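Re: co-training on sim drawers, does it really buy you anything?

wukthorpe_miro
So I finally have numbers on the drawer task and I'd love for people to poke holes in them before I write this up. Setup is the one Iddrisu Frimpong posted back in December: policy opens a drawer, puts the block in or takes it out, closes the drawer. I trained one policy on 300 real demos only, and a second one on the same 300 plus 3,000 simulated ones. Same architecture, same number of gradient steps, 40 rollouts each.

The mixed policy came out well ahead on opening. It was no better on closing, maybe a hair worse. I did not see that coming!

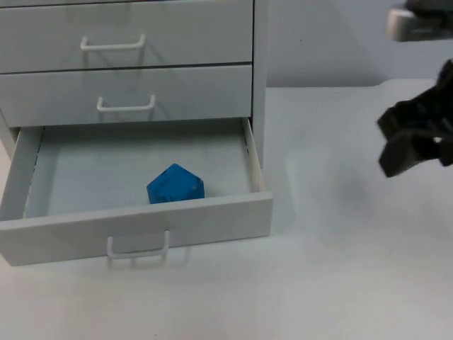 My best guess is contact. In sim my drawers slide like they're on ice, so the policy learns that a little nudge finishes the job. On the real cabinet a little nudge gets you most of the way and then the arm wanders off, very pleased with itself. I counted anything not fully shut as a failure, which I know some of you will argue with.

changho_j
I will argue with it, yes. If the drawer is a finger's width open I'd give it partial credit. You're throwing away information with a binary score, and 40 rollouts isn't much to begin with. What's the spread over seeds?

wukthorpe_miro
One seed for the real-only policy, 2 for the mixed one. I know, I know. Training is slow on our machine and I got impatient.

lorov
Then I don't think you can say anything about closing yet. "A hair worse" on one seed against two is noise until proven otherwise. The opening gap I believe.

Also, did you randomize friction at all? Svyatoslav Shevchuk had a long post about this on the old board. He sampled friction and damping per episode and his closing numbers came right up. He had way more sim data than you do though, so who knows.

wukthorpe_miro
Colors, lighting and camera pose, yes. Friction, no. It's one line in the config and I just left it at the default, ugh.

holholm
Disagree with lorov a bit. I tried the friction thing on a cabinet with heavier drawers and it made the policy timid on opening: it would hook the handle, pull a little, let go, pull again. Success went down. I ended up weighting the real demos higher in each batch and leaving the sim alone, and that did more for me than any randomization.

lorov
What weighting?

holholm
Half and half per batch, regardless of dataset size. Before that I was sampling uniformly, so the real stuff was barely getting seen.

wukthorpe_miro
Oh no. I'm sampling uniformly. So my mixed policy is basically a sim policy with a sprinkle of real on top. OK, rerunning with half and half first, friction after that, and I'll log final drawer position so changho_j can have his partial credit.

changho_j
Thank you. Three seeds please.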